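We use cookies to remember your settings and measure traffic. By continuing to browse you accept our cookie policy. OK / Manage

Gráinne Hayes
2018-04-20

Thread on the pose tracking work in Plerus, for anyone who asked why the last release slipped.

The tracker estimates where the gripper is from a wide-angle camera mounted on it. Most of the time it is fine. When it fails, it usually fails at startup, in the first 29 frames.

We initialize the map from corners. Ceilings full of parallel lines give you plenty of corners that look alike, so the matcher picks the wrong one and the whole map comes out tilted.

The old fix was to raise the feature limit to 2000 per frame. It helped a little and made everything slower. I have put it back to the default.

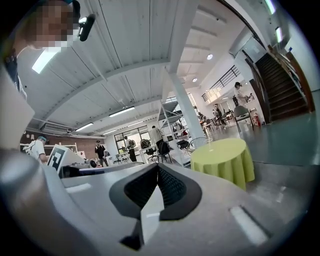
The new fix is a mask. Anything that belongs to the gripper body moves with the camera, so features on it tell you nothing about motion. They were still getting into the solver and pulling the estimate toward "not moving".

The mask is a plain PNG loaded at startup. One per gripper type. If you reprint the housing, redraw the mask – I lost most of a morning to an old one.

Second change: scale. A single camera can't give you meters, so we take scale from a square marker of known size. The marker detector used to run on every frame. Now it runs until it has 19 good detections, then stops.

A detection counts as good if the reprojection error is under 2 pixels. You can change that in the config but please tell me if you need to.

People walking around are not handled in any special way. The outlier rejection drops most of those points. A person standing close to the lens is still a problem and there is an open ticket for it.

Gosness has been running the branch on their own recordings. Their failures are mostly motion blur, and the mask does nothing for that. Shorter exposure is the next thing to try.

Replay tool: you can now step backward. The bug where it skipped the last frame is also fixed – thanks to the person at Petberg who sent a log.

Merge is planned for July. Until then use the branch, and attach the config file when you report something.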